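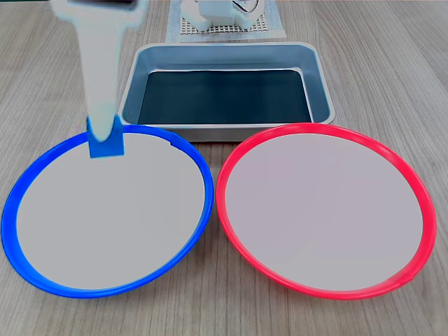 Lead limits for glazed tableware to be tightened in Priltville

16/03/2022

Glazed plates, bowls and cups sold in Priltville will have to meet a lower limit for lead release from May, under revised trading rules published by the district council. The limit for cadmium is unchanged.

The rules apply to any ceramic item intended to hold food or drink. Flat and hollow items are tested separately. In both cases the surface is filled or covered with dilute acetic acid, left at room temperature for a full day, and the liquid is then analysed. Items with a coloured rim must also pass a test on the outer edge, where the lip makes contact.

A survey carried out for the council by Hovia, a materials laboratory in Lellidmont, covered 2756 items taken from shops, market stalls and importers over three years. Around 4 per cent exceeded the new limit. Most of these were hand-decorated pieces fired at low temperature, with the colour applied over the glaze. Underglaze decoration gave few failures.

Sellers must keep a declaration of compliance for each product line and produce it within seven days of a request. Stock bought before the change may be sold until the end of the year, provided it meets the existing limit. Antique and purely ornamental items are exempt - the latter must carry a permanent mark stating that they are not for food use.

Small potteries may submit pooled samples, with up to four pieces per glaze recipe. A change of recipe, kiln or firing schedule counts as a new product line and requires a fresh test. Application forms are available from the trading standards counter.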